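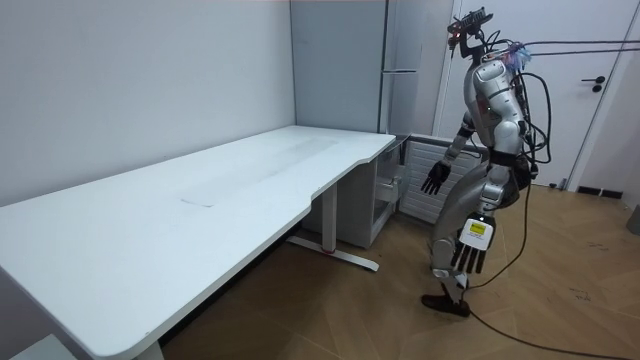
Laundry Care: Removing Common Stains from Washable Fabrics

Murkthorpe Household Advice Service
Reviewed June 17, 2025

Most stains on washable clothing and linens can be removed at home when they are treated before the item goes through a dryer. The guidance on this page applies to cotton, linen, polyester and common blends. Silk, wool, leather and any garment labeled "dry clean only" should be taken to a professional cleaner.

Before you begin

Read the care label. If the label has been removed or can no longer be read, treat the fabric as delicate and use cool water only.

Test any product on an inside seam or hem. Apply a small amount, wait two minutes, then press with a white cloth. If color transfers to the cloth, do not use that product on the garment.

Scrape away solid matter with a dull knife or the edge of a spoon, working from the outside of the mark toward the center. Blot liquids with a plain white cloth or paper towel. Do not rub. Rubbing spreads the stain and can roughen the surface of the fabric, leaving a dull patch that remains after the color is gone.

Never mix chlorine bleach with ammonia, vinegar or any other acidic cleaner. The combination releases toxic gas. Rinse the item fully between one treatment and the next.

Protein stains: blood, egg, milk, sweat

Soak in cold water for 30 minutes. Hot water sets protein into the fibers and should be avoided until the stain is fully gone. After soaking, work a liquid laundry detergent containing enzymes into the area and leave it for 15 minutes. Wash in cool water. Older stains may need to be soaked overnight, with one change of water.

Yellowed underarm areas on white cotton shirts respond to a paste of baking soda and water. Spread the paste over the mark, leave it for an hour and rinse before washing. Antiperspirant residue feels stiff to the touch and may take two or three treatments to clear.

Grease and oil

Cover fresh grease with cornstarch and leave it in place for 20 minutes. Brush off the powder. Apply a few drops of clear dishwashing liquid to the dry fabric and press it in with the fingertips, then rinse with the warmest water the label allows. Hold the damp area up to a window before drying. Any remaining oil appears as a darker patch.

Candle wax should first be hardened with an ice pack and lifted off in pieces. Place what is left between two layers of plain paper towel and pass a warm iron over it, moving to a clean section of towel as the wax is drawn out. Finish with dishwashing liquid as above.

Coffee, tea, juice and wine

Rinse from the back of the fabric under cool running water. Mix one tablespoon of white vinegar and one teaspoon of liquid detergent into two cups of cool water, and sponge the area until no further color comes away. Bar soap should not be used on these stains, as it can make the color harder to remove. If the drink contained milk or cream, follow the steps for protein stains first.

Ink

Place the stained side face down on a folded paper towel. Dab the back with rubbing alcohol on a cotton ball and replace the towel as it takes up the ink. Keep rubbing alcohol away from open flames and use it in a ventilated room. Do not use it on acetate or triacetate. Permanent marker may fade without coming out entirely.

Grass and mud

Mud is best left to dry completely, then brushed and vacuumed before any water is applied. Grass should be pretreated with an enzyme detergent and washed in warm water if the label permits.

Washing and drying after treatment

Wash treated items separately the first time. Use the full measure of detergent stated on the package for the size of load, and do not crowd the drum. An overfilled machine cannot rinse properly and may redeposit soil on clean fabric.

Inspect the area while the item is still wet. If any trace of the stain can be seen, repeat the treatment and air dry. Heat from a dryer or iron can make the mark permanent.

Oxygen bleach is suitable for most colored cottons. Dissolve it fully before adding the garment. Chlorine bleach should be limited to white cotton and linen, diluted according to the directions on the bottle. It should not be used on spandex, which it weakens.

Questions received by the service

Readers sent in nearly 300 questions on laundry during the last review period. Two of the most common are answered below.

Can an old stain be treated after the item has been through the dryer? In some cases. Soak the item in oxygen bleach and warm water for up to eight hours if the label permits, then wash as usual. Dried-in grease is the least likely to respond.

Is hair spray useful on ink? The service no longer recommends it. Many current formulas contain little or no alcohol, and the remaining ingredients leave a sticky film that has to be washed out separately.

Storage of products

Keep all stain removers in their original containers, closed, on a high shelf or in a locked cabinet. Solutions containing hydrogen peroxide or oxygen bleach should be mixed fresh and any remainder discarded. Do not store them in a sealed bottle, where pressure may build.

Text prepared by Grażyna Urbańczyk and reviewed by Zdzisław Tokarz. Leaflet 457 in the home care series. Printed copies are available on request from the Murkthorpe office.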